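Spent Thursday evening sorting the jewelry. All of it. I had set aside one hour, which was adorable of me.

For the record, I am not a jewelry person. I am a person who was handed a jewelry person's leftovers, plus 16 years of my own birthdays, and put the lot in a drawer next to the takeout menus.

First step was getting everything out where I could see it. I used the striped cloth because it was already there and because small beads do not roll far on fabric. They roll extremely far on a kitchen floor. Ask me about the spring of the broken anklet.

The amber-colored necklace went first. Glass, not amber. I know this because I once took it to the counter at Nic Aodha feeling quietly rich and walked out feeling like someone who owns glass.

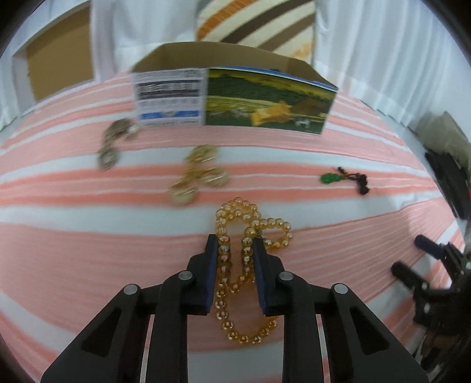 Anyway, glass beads are heavier than you'd think and they love to cross over themselves. My method is to find the clasp, hold on to the clasp, and refuse to believe anything the rest of the necklace tells me.

The coin charms are another matter. Every disc wants to be friends with every other disc. I wore the gold-toned ones to a wedding in Sestden and could be heard approaching from the parking lot.

Keeping them. Obviously. It was a good wedding.

The little green pendant on the brown cord: keep. The cord is fine, the tassels are fine, I have no complaints about it and would like the others to take note.

Somewhere in here I ordered one of those Oner stacking trays with the velvet slots. Then I read the measurements and canceled it. Then I ordered it again -- different color, so it counts as a new decision.

On to the bracelets, all of which I apparently bought in the same brown mood.

There's a stall at the Bririditz market that does three for $8. That is how a person ends up with over 8 bracelets and the wrists of someone who types for a living and takes everything off by nine in the morning. 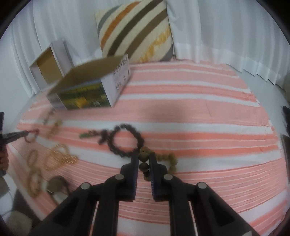 Round tan and olive-brown beads, with a much darker bracelet beside them. I contain multitudes, all brown.

Rules I made for the bracelet round: if it pinches, it goes. If the elastic has that crunchy feeling, it goes. If I can't remember buying it but I like it, it stays and I act surprised.

The very dark one stays. It goes with everything, mostly because everything I own is also very dark.

The golden-yellow tangle I am leaving until the weekend. I poked it with a toothpick for a while and we both got upset.

If anyone has a trick for that kind of knot, I'm listening. I've already heard baby powder. The baby powder is now also on the cloth.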